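Brushes First: How a Mixed Bin Gets Sorted in Dendthorpe

By Lamisi Odoi | June
4 comments

Hanna Horobets sorts small household goods by what they touch. An item that touches food goes one way, an item that touches hair or skin goes another, and an item that a child might put in its mouth goes a third. Material comes second and condition comes last. She has run the intake room at Vaston, a reuse depot on the Dendthorpe side of the canal, for long enough to have rewritten the sorting sheet more than once.

"People assume we start with broken or not broken," she said. "That is the slowest question. You have to pick the thing up and turn it over. What it was made to touch, you can tell from the doorway."

Intake comes in mixed. Kitchen drawers, bathroom cabinets and toy boxes are emptied into the same carton during a house move, and the carton is what reaches the depot. Its contents are tipped into a bin in small lots. Horobets prefers a wide bin with a flat floor and walls that slope outward, in a dark color. Pale handles show up against it, and the slope keeps long items from standing on end in the corners.

"I asked for white bins at first. Wrong choice. Half of what comes in is white or clear, and it vanished."

A lot is kept small enough to lie in one layer. The target is 60 seconds per lot, including the time to write down anything that goes to the repair shelf. The June tally for the brush category alone was 1,093, a figure she gave from the intake log without comment.

Brushes take up most of our conversation. They are the category with the most crossover between rooms of a house, and the one where a wrong call costs the most work later. A dish brush and a hairbrush are close in length, both have a handle and a head, and both may be nylon. They are cleaned differently and sold from different shelves.

"A dish brush, you look at the bristle tips," Horobets said. "If the tuft has fanned out past the edge of the head, it has been pushed hard against something for a long time. Some fanning is fine for pots. A lot of it and the brush goes down to the workshop grade." Workshop grade means paint trays, boots and bicycle chains. Those brushes are tied in bunches of four and sold by the bunch.

Hairbrushes are checked at the base of the bristles. Loose pins, a lifted pad or a crack where the handle meets the head will take one out of the sale stream. Yevhen Lysenko, who washes the accepted stock, soaks the heads only and keeps the handles above the waterline. He objects to the common advice to leave the whole brush in the sink overnight.

"Water gets into the handle through the seam and stays," he said. "Then you dry it on a rack and it drips for two days. Bristles down, handle dry, short soak. I wrote it on the wall."

Handles with a colored inlay get their own note on the sheet. Where a softer grip has been set into a hard handle, the joint between the two collects residue, and Lysenko runs a thin brush along it before the item is passed. If the inlay moves under the thumb, the item is rejected.

The order of removal from the bin is fixed: long items first, then anything with bristles, then the rest. Bristles catch. A fanned dish brush lying over a hairbrush will drag it along when lifted, and the second item is then handled before it has been looked at. Horobets lifts by the handle end and keeps the lift straight up. 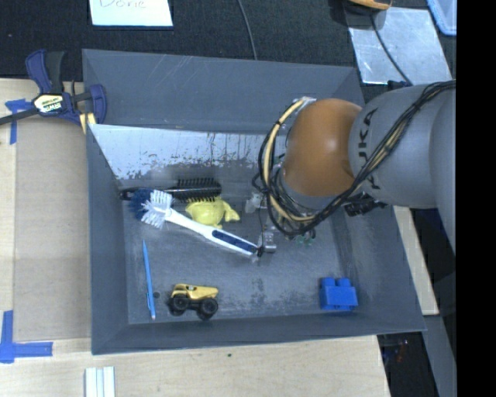
Page last changed in June

A white and navy dish brush resting partly over a black hairbrush is a standard case on her sheet. The dish brush is the longer of the two and its handle is free, so it leaves first. Its bristles are spread, with the dark blue ones over at one side across the hairbrush, and that contact is enough for Horobets to send both to the wash before grading. A yellow toy in the same lot is set apart and goes out under the toy rule, whatever its condition.

"Toys never share water with brushes," she said. "Separate tub, separate rack. Zakhar checks them for small parts before they even get to the tub."

Zakhar Didenko's check is listed as step 4 on the sheet -- after removal, touch group and material. It used to be the last step. Horobets moved it forward when toys with loose pieces kept reaching the drying rack, where the pieces fell through the mesh.

Scuffing on the bin floor does not concern her. A bin is replaced when a wall splits or when the floor no longer wipes clean. The next change to the sheet will cover sponges and cloths, which are currently refused at the door. She wants a rule for unopened packs only.

"Opened, no," she said. "I am not going to grade a sponge."

Shared 60 times

Contact: the editors, Anevmont Household Notes
Copyright Anevmont. All rights reserved.
Back to top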